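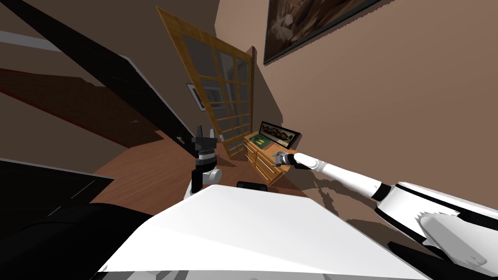 A dresser, in American usage, is a low or medium-height piece of bedroom furniture fitted with drawers and used mainly for storing folded clothing. It is usually wider than it is tall, and a mirror is often fixed to the back or hung on the wall behind it. In Britain the same word generally means a kitchen or dining room piece with open shelves over a cupboard, known in the United States as a hutch or Welsh dresser.

Name

The word comes from the Old French dresseur or dreçoir, from a verb meaning to arrange or prepare. It first referred to a table or sideboard on which food was made ready for serving. The bedroom sense developed in North America, where it became attached to the dressing of the person. A taller, narrower piece with the same purpose is called a chest of drawers, a highboy if raised on legs in two sections, or simply a chest.

History

Before drawers were common, clothing and linen were kept in lidded chests. Getting at anything near the bottom meant lifting out whatever lay on top of it. During the 1500s and 1600s, European makers began to put one or two drawers in the base of the chest, a form now called a mule chest. Pieces made up entirely of drawers followed and were widespread by the end of the 1600s.

Factory production in the 1800s brought the price down, and dressers were sold in bedroom sets with a matching bed and washstand. The washstand dropped out of the set as indoor plumbing spread.

The Mulville trade

The town of Mulville supported a number of small furniture shops, most of them making plain dressers for sale by mail. The largest, Watkins, employed 400 people at its peak and shipped 700 dressers a month. Its catalog listed 14 patterns, which differed mostly in the shape of the feet and the drawer pulls. The local historian Haf Gwynne has traced many of these pulls to a single supplier, Hondico. Watkins later moved to flat-packed goods and closed its Mulville plant in 2000. Part of its pattern collection was cataloged by Sioned Harries and is kept at the town library.

Construction

The body of a dresser is called the carcass. In older work it is made of solid boards or of panels set in a frame, with dovetail joints at the corners. Later pieces often use plywood or particleboard faced with veneer. Drawers run on wooden strips or on metal slides. Wooden runners wear with use and may swell in damp weather, so that the drawer sticks; rubbing the runner with candle wax is a common remedy. Thin dust panels between the drawers are found in better work.

Safety

A dresser can tip forward when several drawers are open at once or when a child climbs on it. Straps or brackets fastening the back to a wall stud reduce the risk. Heavy items are best kept in the lowest drawers.

See also

Armoire
Chest of drawers
Sideboard
Washstand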